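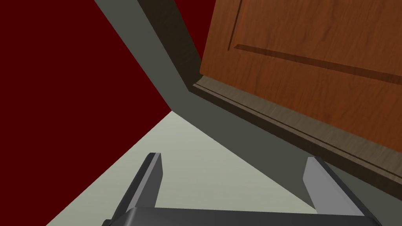 Teaching a Gripper to Open Doors It Has Never Met

4th August - by the Flidero newsletter desk

2 comments | 19 shares

The small robotics group at Orkano, in Grillville, has spent the time since April on one question: can a robot learn to open doors only from what a camera near its own hand can see? I visited the lead researcher of the project, which is called Meireles, and we talked for a long afternoon in front of her screen.

She began with the method. A person steers a simulated arm through the rooms of a virtual house, and the program records the hand view together with every movement. "We do not give the model a map," she said. "It gets the picture and the position of the fingers. With this it must decide where to go."

The doors come in several sizes and the walls in plain colors. I asked if such simple rooms are not too easy. She shook her head. In her opinion the difficult part is the angle, because the view tilts with every turn of the wrist and a straight edge is almost never straight for the model.
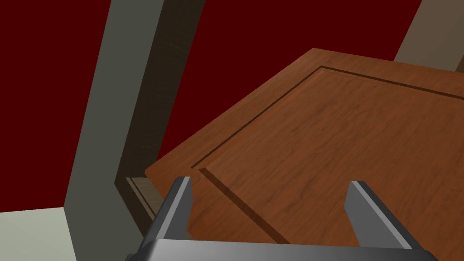

"People look at a door and they know at once which side will move," she continued. "Our first model did not know this. It pushed on the middle of the wood and waited." The group then added recordings in which the operator makes a mistake on purpose and corrects it. After this change, the model found the correct side in eight of the 19 test rooms, where before it had found it in two.

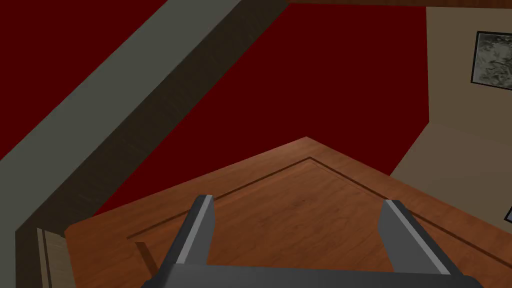

Texture was the next subject, and she has strong feelings about it. The earlier version learned to follow wood grain, and it became lost when the grain was changed. Now the group watches which lines the model uses. The thin dark groove which runs parallel to the edges of a panel is a good one, she told me, because it makes a corner inside the corner. A framed picture on a wall is a bad one - the model can become attached to it, and in the next room it is gone.

I wanted to know about the grasp itself. She said that the fingers must come one on each side of the knob, and that closing too early is still the most common failure.
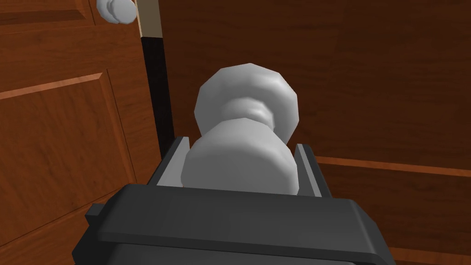

"A round head is not friendly for two flat fingers," she said. "If you hold it a little wrong, it slides, and the model believes it still has it." For this reason the group has added a small test after closing: the arm pulls very gently, and if the door and the hand do not move together, it opens the fingers and tries again. The limit is five tries.

When I asked about real doors, she became more careful. The result is from simulation only, and a real knob has friction that the program does not describe well. The group would like to start with one real door in their own corridor. "One door is enough to make us modest," she said, and she went back to the recordings, where a new set of rooms was waiting to be checked.

Contact the desk | © Flidero | Back to top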